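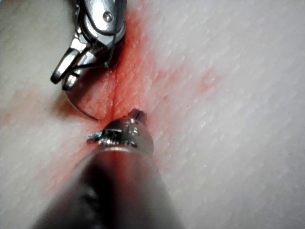

Toradham, April, morning

Suture pads, continued. Today I want only to write down how the pads and the thread behave, before I forget it.

The pad has a fine grain and I think we should respect it more. When the cut goes straight, the edges stay together nicely and the needle must push them a little. I prefer to enter further from the cut than I did last month, because near the edge the material tears and the stitch has nothing to hold. Bastian Baumgart has the opposite opinion. We did not settle it.

Red liquid: use less. It runs in the small dimples and after that the cut line is hard to find. I wrote the same in March.

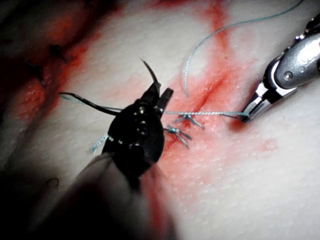 The blue-green thread is the one I want to keep. It is easy to see on red, also when the tail is short. It has memory from the packet, so pull it straight between the fingers before loading. Pivholm sent us 20 packets and Jana has put them in the drawer under the pads, lot 289. The older lot 488 is for knot practice only, please do not mix.

Interrupted stitches, same distance between them, tails not too short. Flat knots are better than high ones.
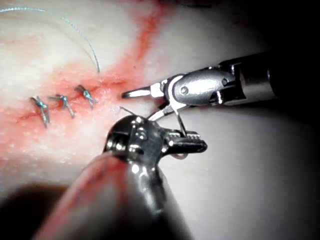
Can a pad be used again after the stitches are cut out?
Only for knots. The old holes stay open and a new stitch beside them will pull through.

Worn pads go in the box by the sink with the date on the back. Raju wants to look at the torn ones, so keep these separate and do not wash them.
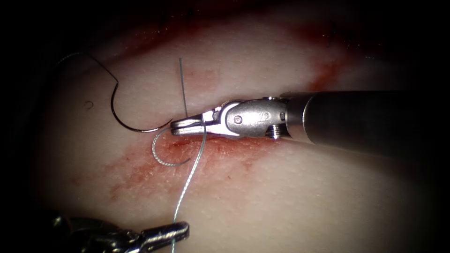 Still to do: order pads (two thicknesses this time), ask Jana if the red can be made thicker, try a shallow cut and a deep one on the same pad.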